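Skallness adds countertop toaster ovens to its shared kitchens

24 August 2018

Skallness, the furnished apartment building on the old Bolger site, will put a countertop toaster oven in each of its shared kitchens in September. The building's operator, Kalletti, posted the notice to residents this week together with a revised set of kitchen rules and a short guide to use and cleaning.

The shared kitchens have until now had a two-burner cooktop, a microwave, an electric kettle and a full-size oven built in below the counter. The full-size ovens will stay. According to the notice, they are used mainly in the evening and mostly for small loads such as a single tray of vegetables, a few slices of bread or a reheated dish. A large oven takes a long time to come up to temperature for a load of that kind, and in the evening it is often held by one resident while others wait.

Kalletti set out three requirements before choosing a unit. It had to fit on the existing counter without moving the microwave. It had to be operated by hand controls, with no touch panel and no menu. The rack had to come out without tools so that the inside could be wiped down. Units with a digital display were ruled out early. The operator's experience with the microwaves was that residents left them with a blinking clock or a half-entered program, and the next user had to clear it.

A compact model with a front door hinged to the body and a separate strip of controls was chosen.
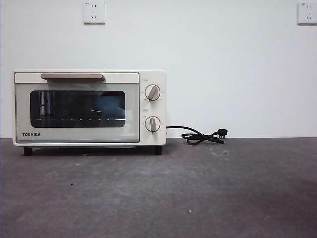

Toaster oven on the countertop, with the rack visible through the door glass.

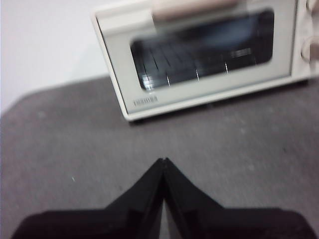

Placement is covered in some detail. The oven is to stand on the bare counter on its own feet, with no mat, towel or cutting board under it. Kalletti asks for a clear gap on both sides and at the back, and for nothing to be stored on top. Bread bags, paper towels and plastic containers are listed by name as items that must not be left on or against the body. The notice says the top and sides should be treated as hot for the whole time the oven is on and for 40 minutes after it is switched off.

The position along the counter was decided by the outlets. Each kitchen has a double outlet near the sink end and a second one at the far end, where the kettle now stands. The kettle will move to the sink end and the toaster oven will take its place. The two appliances are not to share an outlet, and extension cords remain prohibited in all kitchens. The electrical contractor checked the circuits in the spring as part of other work, and no new wiring is planned.

The purchase was made through Brollby, the building's regular supplier of kitchen equipment. The total for the order is given as 2,699, including delivery and a spare rack and tray for each kitchen. It is paid from the equipment budget and does not affect the monthly kitchen charge. Kalletti has set aside a further 1,000 for replacement parts, to be used for the small appliances in general and reviewed when the budget is next set. Any part of that amount left over will be carried forward.

The revised rules are as follows.

The oven may be used at any hour, but not left running while the kitchen is empty. This is a change from the rule for the full-size oven, which may be left for short periods with the door closed.

Food goes on the tray or in an oven-safe dish. Nothing that can drip, including cheese on bread, is to be placed directly on the rack.

Parchment paper is allowed on the tray if it is cut to size and held down by the food. It must not hang over the edge of the tray. Wax paper and plastic wrap are not allowed at all.

Aluminum foil may be used to cover a dish. It may not be used to line the floor of the oven.

The door is to be opened by the handle only and let down by hand. Dishes must not be rested on the open door.

After use, crumbs are to be emptied once the oven has cooled. The inside of the glass should be wiped with a damp cloth and a little dish soap. Scouring pads, steel wool and spray oven cleaner are not to be used, either on the glass or on the painted outer surfaces. Light-colored finishes stain if grease is left on them, and the notice asks residents to wipe the front as well as the inside.

The cleaning crew will take out the rack and tray once every 2 weeks and wash them in the sink. This does not replace cleaning after each use. On the day of the full cleaning, the oven will be unplugged in the morning and put back in service by noon. A card on the counter will show when it is out of service.

The guide also has a section on cooking, which is brief. It recommends allowing a few minutes of preheating for anything other than toast and reheated slices. Food in a small oven sits closer to the heat than in a full-size one, and the guide suggests starting at a slightly lower temperature than a recipe gives and checking before the stated time is up. Tall dishes should be avoided. Frozen meals in plastic trays belong in the microwave unless the package states that the tray is safe in an oven. Residents who want to bring their own pans are advised to measure the tray in their kitchen first — the inside is narrower than the outside suggests, and many standard baking sheets will not fit.

Questions sent in after an earlier draft of the notice are answered at the end. Several residents asked whether the microwaves would be taken out. They will not. Others asked whether private toaster ovens could now be kept in individual rooms. The answer is no, and the existing rule against heating appliances in rooms stands without change. A request for separate toasters was turned down for lack of counter space. Kalletti says it will look at the matter again if the kitchens are refitted, but no date has been set for that.

One question concerned noise. The ground-floor kitchen shares a wall with two bedrooms, and residents there have complained in the past about the microwave door late at night. Felt pads cannot be used on an oven door, so the unit in that kitchen will stand at the end of the counter farthest from the shared wall. The kettle in that kitchen will stay where it is.

Installation will start on the ground floor and move up through the building, one floor at a time. Each kitchen will be closed for almost an hour while the counter is cleared and cleaned and the oven is put in place and run empty for the first time. Some smell is to be expected during this first run, and windows will be kept open. Residents are asked to remove their own items from the counter the evening before their floor is due. Anything left out will be boxed and kept at the front desk.

Printed copies of the rules and the cleaning guide will be posted inside the cabinet door nearest the oven in each kitchen. Faults should be reported to the front desk with the floor and kitchen number. An oven that is damaged or does not heat should be switched off, unplugged and left closed until it has been checked.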